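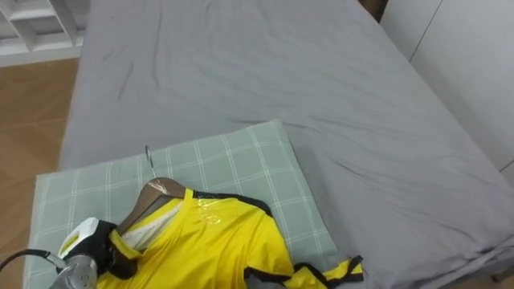 I have lived in Canada for six winters and have only now got serious about sleep. I was never an insomniac. I went to bed late, woke up at four, looked at the ceiling and got up tired. My doctor asked me to keep a diary for two weeks before she would talk about anything else, so I did.

The diary was dull reading. Coffee after supper on most days. Phone in bed on all of them. I also wrote down what time I turned off the light and was surprised how much it moved around from one night to the next.

The first thing I changed was the wake time. I set the alarm for 6 and left it there, weekends included. Tsion Habte, who I used to work with, did the same when she was on early shifts and told me to expect a rough first week. It was rough. I fell asleep on the bus twice and missed my stop once.

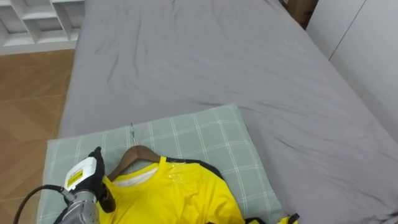

By the second week I was sleepy at ten without trying. I still woke at four some nights, but I stopped checking the clock and that helped. I turned it to face the wall.

Next was the evening. I moved supper earlier and switched to decaf after lunch. I charge my phone in the kitchen now, and bought a cheap alarm clock to replace it. I also get my things ready for the morning before I brush my teeth, mostly lunch and clothes. It takes ten minutes and I don't lie there making lists.

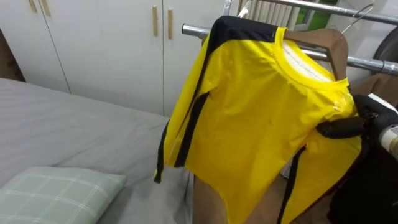 Yellow top on the rail.

Temperature made more difference than I expected. My apartment holds the heat all through August, and I had been sleeping with the window shut on account of the traffic. Ramesh Malhotra upstairs runs a fan all night and says he doesn't hear the street any more. I tried it and I don't either. I have the blind down by nine.

Some things did nothing for me. Chamomile tea had me up to use the washroom. The breathing app wanted a subscription after the trial and I cancelled it. I read the same page of a library book for four nights, which was restful, but I can't say it was the book. 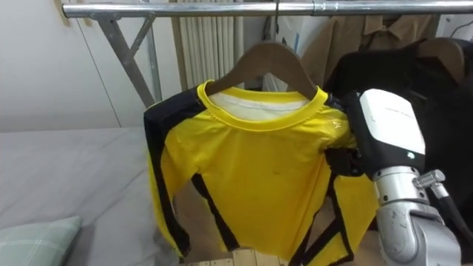

I see the doctor again next month and will bring the diary. I plan to ask her about naps. I have been keeping mine under twenty minutes, before three in the afternoon, and I'd like to know if I should drop them altogether.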